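5.2 Cable check and return to ready position

Carry out this check after every 76 hours of running time and whenever a gripper has been changed on the Perketti two-arm cell.

1. Press STOP on the Flondora controller and wait 5 seconds.
2. Turn the key to SERVICE. Keep the key with you.
3. Follow each purple cable from the gripper connector along the white link to the base. Every tie must hold the cable without pinching it.
4. Leave enough slack at the wrist for full rotation — a tight cable will pull the connector out of its socket.
5. Set the table items out again as listed on the task sheet.
6. Turn the key to RUN and jog both arms inward at speed 2. 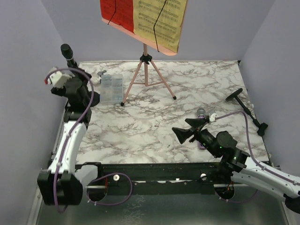
Figure 5-2. Both arms over the table with the music stand task laid out. Purple cables tied along the white links.

CAUTION: Keep hands outside the enclosure while the key is at RUN.

NOTE: Replace any tie that has slipped. Do not use metal clips.

7. Open and close each gripper. If a finger sticks, go to section 5.4.
8. Enter the result in the service log. After 300 hours, send a copy of the log to Kalliopi Stojanovska at Vlachou.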